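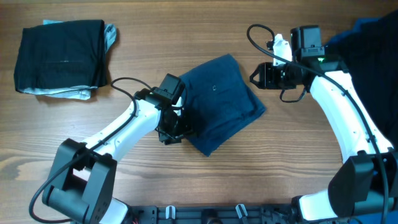 Tymofii Panasiuk wrote in to say that he'd had the same trouble with dark clothes on a dark pile, and that changing the planner did nothing for him until he turned the auto exposure off. He's right, and it should have been the first tip on this page, so I've moved it up.

Folding tips for two-arm setups
Updated February 27, 2021

1. Lock the exposure before you do anything else
Set exposure and white balance by hand on every camera, under the light you'll be working in. If auto is left on, the wrist view shifts each time a pale shirt comes close, and the segmentation mask shifts with it. Save the values in the same file as the camera calibration so they load together. Ours sit under the workspace name, Lundedeck, and the startup script won't run without them.

2. Mask by garment, then by colour
Navy and black will merge into one blob if you let colour do all the work. We run the depth edge first and use colour only to settle ties. Leave a strip of bare table between items wherever you can. 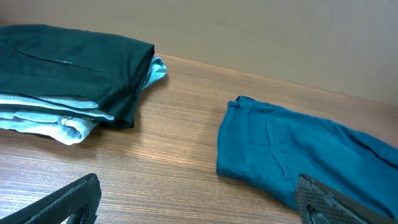 The strip also gives the gripper somewhere to come down. Set the planner's clearance to 30 mm on either side of the approach and have it refuse anything tighter. A refused grasp costs you a few seconds. A finger pushed into the neighbouring stack means refolding the lot.

3. Don't trust a moving frame
Wrist cameras blur when the arm is quick. Add a check that scores each frame for sharpness and drops the bad ones before they reach the grasp detector. Our cut-off is 80 on our own scale, so yours will differ. If seven frames in a row get dropped, have the arm stop, wait and look again. 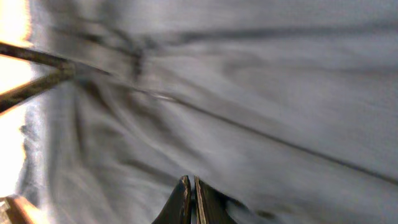
Grey cloth in a wrist view, badly blurred.

The overhead view can carry the plan while the wrist view is no good, as long as the two clocks agree. We had ours 159 milliseconds apart for most of March last year and blamed the grasp model the whole time. Check the timestamps first.

4. Look for seams, but give them a low score
A long straight line on cloth could be a seam or only a crease. Let the detector report both as "line" and ask for a second view from another angle before it plans a pull along one. Pockets and belt loops are better landmarks on trousers, when they're facing up. 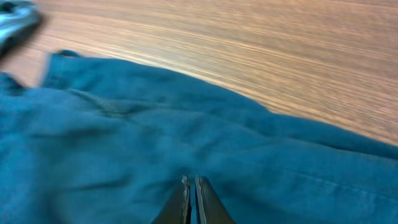

5. Keep the folding steps in plain text
The Khunthong planner reads a list, one step to a line, and I'd suggest the same for whatever you use. Anyone in the workshop can reorder it without touching code. Put the speed on the same line as the step. Comment out old lines instead of deleting them, and clear them out when the list gets hard to read.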